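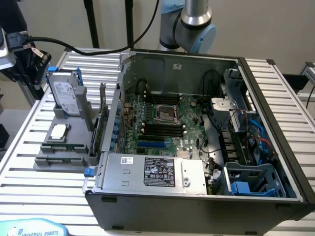 Features Desk, Trelletitz Quarterly

Old machines, new spare rooms

Everyone has one. The cupboard, the loft, the gap behind the wardrobe. Ours had two towers, a monitor the weight of a calf and a carrier bag of leads that fitted nothing. We moved house in spring and paid a man to carry it all down three flights and up two more. Then put it in another cupboard.

That was the start of this piece. Why do we keep it?

Trelletitz town has had an answer of sorts for a while now. The Wuris, on the old tannery road, takes dead electricals on a drive-in basis and asks very little. Name, postcode, boot open. Last year 2,300 people came through the gate. This year it was 3,307 before the summer was half done, and the queue backs up past the garden centre most mornings.

Went along to look. Hot. Smell of dust and warm plastic. A couple with a bread maker, never used, still had the ribbon on. A lad with a fish tank pump. Somebody's grandmother with a radio wrapped in a tea towel, who stood by the bin for a good ten minutes and took it home again.

Staff say that happens alot. They don't push. There is a bench by the gate for people who want to think about it, and a kettle.

Phones are the worst. People are scared of what's on them, or scared of losing what's on them, often both. Old computers next. Photos of a christening, a half-written novel, tax. You know it's in there somewhere. You haven't the right plug. So it stays under the bed for eleven years, and you hoover round it.

My advice, for what it's worth, having now done ours: do the photos first. One evening, one drive, a bottle open. We found 98 pictures of a dog we gave away and none of the wedding. Kept the lot anyway.

Then the leads. Tip them on the floor. If you can't say what it's for in five seconds, out.

The Hikach side of the yard is repairs. Small, noisy, shuts for lunch. Toasters mostly, lamps, the odd sewing machine. Nearly 66 items a week go back out the door and the shelf of finished things has its own fans, people who come just to browse. Bought a desk fan for less than a sandwich. It hums. Don't mind it.

Not all rosy. Parking is dreadful. The Quintero estate, just over the wall, has been complaining about vans since the gate hours were changed and you can see there point, it's a narrow road and there's a nursery on the corner. A second entrance is meant to open in September. Residents I spoke to will believe it when they see it.

And the cupboard at home? Half empty. Shelf paper down, door shuts. Already there's a box of jam jars in it and a tent.

Wuris gate open mornings only, cash or card. Bring the plug if you've got it.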